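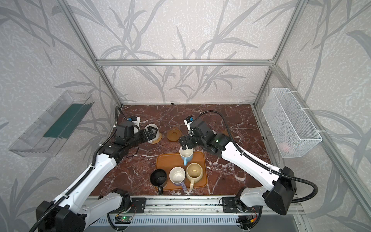

4. Where Cups Are Put Down

4.1 Terms

In this section a "cup" is any drinking vessel that was in use during a sitting, with or without a handle. Mugs are included. A "rest" is whatever is directly under the cup when the hand lets go of it: a coaster, a saucer, a tray, a folded napkin, or the tabletop itself. We call a cup "placed" when it has been released and stands on its own base. A cup that is set down but still held by the handle or the rim is called "in hand." The difference matters for the coding in 4.3, where a cup in hand was not yet given a rest, even if it was already standing squarely on a coaster.

The word "saucer" gave us some trouble. In the ceramic sets used by most households the saucer has a well that matches the foot of one cup and goes with that cup only. The wooden saucers in our own set are different. They are shallow and round, with a raised rim, and they were used for cups, spoons, tea bags and once for a pair of earrings. We kept the name saucer for them and did not try to separate the two kinds, except where a result depends on it. Earlier drafts of the coding guide called them dishes, and some of the handwritten sheets still do.

4.2 Households and tables

Fifteen households in the Arango district took part. All of them had a stone or stone-look table that was used for hot drinks at least once on most days. We asked for this kind of table on purpose. People who own wood tables tend to have firm rules about coasters, and the rules are often older than the table. Stone is less settled. Several of our participants believed that marble cannot be marked by a cup, and others in the same building would not put a lemon on it.

Marble is a calcium carbonate stone and is etched by weak acids, including those in coffee, wine and fruit juice. An etch is a dull spot in the polish and is separate from a stain, where color has gone into the stone. On pale marble the stain is what people notice. On dark red and brown marbles the reverse was true in our interviews: owners rarely reported color but often described "rings" or "cloudy circles" that they could only find with a lamp held low. Veined tops hide both. One owner pointed out a ring to us that we agreed, after some time with a damp cloth, was part of the stone.

The tables were sealed or unsealed as we found them. Four households had used Cetitz, a wipe-on sealer sold locally, and one had used it so heavily that cups slid on it. We did not ask anyone to change how they treated the surface.

4.3 The serving set

Each household received the same serving set in July and kept it until the end of the study. The set was put together by Fadi Sabbagh from ordinary stock at Prirano, a kitchenware store, and nothing in it was made for us. It held mugs, small cups without handles, round woven coasters, wooden saucers and a wooden tray with rounded corners. We did not explain which item went with which. The sheet in the box said only that everything in it was for use with drinks and could be washed by hand.

We left the mugs mismatched. In the pilot, with a uniform set, people lost track of whose mug was whose and started marking position ("mine is the one by the window"), which made them unwilling to move a cup once it was down. With different mugs this stopped. A plain colored mug and a speckled one can sit close together without confusion, and the choice of rest seems to be made more freely.

Woven coasters were chosen over cork, felt and slate. Cork sticks to a wet mug and lifts with it. Felt holds water and is slow to dry. Slate is hard on a glazed foot and loud on marble, which several pilot participants disliked enough to put the slates away in a drawer. A coiled coaster lets some air under the cup and is light enough to be moved with one finger. Its weakness is that the surface is not flat. Each turn of the coil is a low ridge, and a narrow cup may rock if its foot straddles two of them. 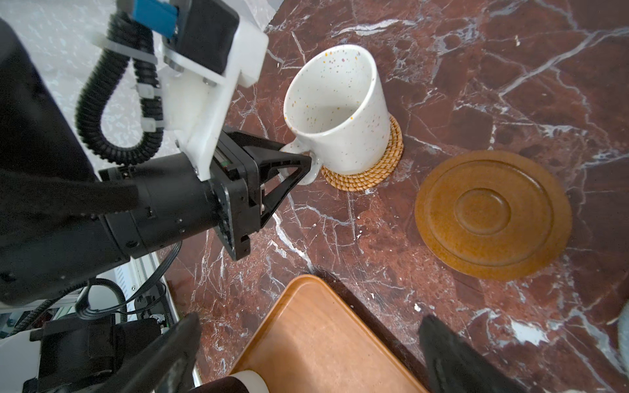

Figure 2. Speckled mug on a round rattan coaster, with a round wooden saucer to its right, on a reddish-brown marble tabletop.

The coaster and the saucer in Figure 2 are both round, and they were often stored together. They do not behave alike. The coaster has no rim, so a mug can be pushed onto it from the side, and a poor aim leaves the foot half on and half off. The wooden saucer has concentric raised rings and a well in the middle. A cup has to be lifted over the rings and let down into the well, and a foot that is wider than the well ends up standing on the ring. Participants who tried the larger mugs on the saucers mostly gave up after the first week. The small cups did better there.

Handles were also a factor. A handled mug was usually turned after it was put down, so that the handle pointed at the drinker's preferred hand. On bare marble this turn is easy and makes a faint scraping sound. On the woven coaster the coaster often turns with the mug. In some households the turn was made in the air before landing, and in these the mug was more likely to be centered. We have no good explanation for the link between the two habits and did not set out to look for one.

4.4 Recording

Participants filled in a card after each sitting. The card had a plan of the table printed on one side and a short list of rests on the other. They drew a circle for every cup where it stood when the last person got up, and wrote a letter in the circle for the rest. Sittings with more than 8 cups were left out, as the circles ran into each other and could not be read. The Drarnel cards we started with were too glossy for pencil and were replaced with uncoated stock in the second week.

We received 1,301 usable cards. Roughly 3,000 had been handed out, which was far more than we expected to get back; every household was given a full pad so that nobody would save cards for interesting days.

The end of the sitting is a narrow view. A mug may spend most of an hour on a coaster and finish on the bare table when a plate needs the room. We considered asking for a card at the start as well, but in the pilot this changed what people did. They looked at the card, then at the cup, and moved the cup.

4.5 Observations

Coasters were used most at the beginning of the day and least in the evening. This was the pattern in nearly every household and it held for both coffee and tea. Evening cups were more often left on the tray, which by then was on the table for other reasons, such as carrying plates back to the kitchen. Once the tray was down, it tended to collect cups. People put a cup on the tray when they had finished with it and on a coaster when they meant to come back to it. Three of the households described this as a rule in their interviews. The rest did the same thing on their cards without saying so.

Cups without handles drifted toward the back of the table. These are small and, when full, are held near the rim, so people seemed to want them out of the way of sleeves. Mugs stayed nearer the seat. Where both were in use, the coasters followed the mugs forward and the small cups were left on saucers or on the stone.

Empty rests were common. A coaster or saucer with nothing on it was drawn on a large share of the cards, though the instructions did not ask for this and we have not tried to give a rate. The empty rest was usually close to a cup standing directly on the marble. When asked, participants said they had missed it, that it was someone else's, or that it was dirty. The last answer came up mainly with the wooden saucers, where a tea bag left overnight gives a dark mark in the well that does not wash out with plain water. Mild dish soap and a soft brush removed most of it, but the wood felt rough afterward and had to be oiled.

Stains inside the mugs were not part of the study, but they were brought up so often that we note them here. Tea leaves a tan film at the bottom of a white glaze within days of regular use. On speckled glazes people either did not see it or took it for part of the pattern, and these mugs were scrubbed less. Baking soda on a damp cloth took the film off in every case where it was tried.

4.6 Wear

The coasters were collected at the end of the study and looked at under a desk lamp. Most were sound. The usual damage was at the outer end of the coil, where the last turn is tucked under and bound. On coasters that had been wet often, the binding had loosened and the end stood up a little -- enough to catch a mug foot and tip the whole thing. Two households had fixed this with sewing thread, one with wood glue. The glue held better but left a hard lump on the underside, and we would not put that side down on polished stone.

The trays had darkened at the inside corners, where crumbs and water collect against the rim. The straight sides were nearly as new. A tray dried standing on edge kept its color better than one left flat with a cloth over it. Saucers showed pale rub marks on the top ring and very little underneath.

No new etches could be tied to a cup that had been standing on a coaster. We found several that matched circles drawn on bare stone, and one that matched a saucer, probably from liquid caught under its foot. The owner had wiped the top of the table but had not lifted the saucer to do it.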